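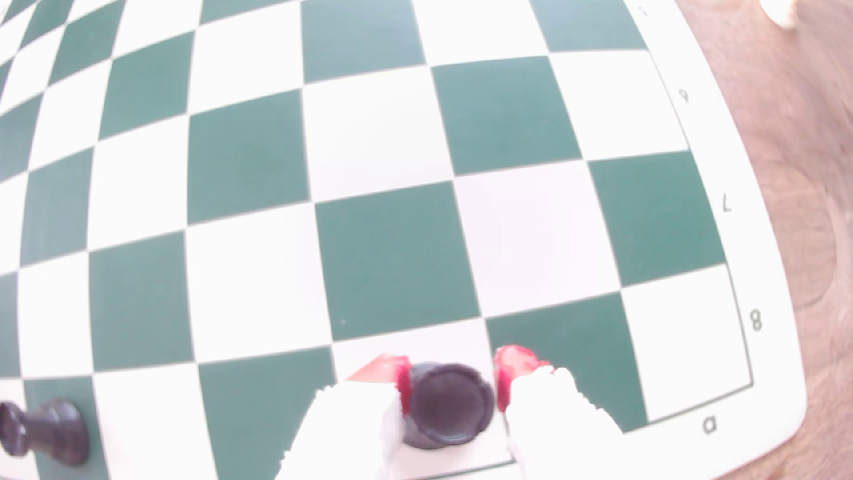 Festska sent over the Zumano tabletop arm kit and I've had it on the bench since the start of December. Posting notes as I go. I paid for the arm. The spare fingers were free.

Price first, people always ask. 3,638 for the arm, the gripper, the wrist camera and a year of the software. The 3,000 version leaves out the camera and I wouldn't buy it for this kind of job.

Assembly took me an evening. The base plate screws are short and the manual shows the cable going on the wrong side of the elbow. Jordan Marsden had the same problem with his and posted a corrected drawing on the Cerier forum.

My test is chess. Regular board, green and white squares, regular pieces. Pick a piece up, put it down on the square I name, don't knock anything over.

The red pads are the best part of the gripper. They hold a black piece by the top without me having to mess with the force setting. The older gray ones needed a new number for every piece.

Camera view is very wide. Straight lines on the board come out as curves and the squares get small fast toward the far side. The calibration routine deals with this but you have to run it again any time you bump the mount – and you will bump the mount.

Ran 292 moves over four evenings, mostly with only a few pieces on the board. 40 of them I'd call bad: dropped, tilted, or set down across a line. Most of the bad ones were on the squares farthest from the base.

Zulema Huenchumán asked about a full starting position. Tried it Sunday. The fingers are too wide for the back rank. It got the outside pawns fine and pushed a bishop over going for a knight.

Support: I wrote to Colin Treloar at Treloar, who handle repairs here. Answer came the next morning. Narrower fingers are planned, no date and no price yet.

Would I buy it again? With the camera, yes, for a classroom or a hobby bench. If you need it to play a whole game unattended, wait for the narrow fingers.

Next up is the draughts set Nigel Catterall lent me. Flat pieces, so I expect trouble.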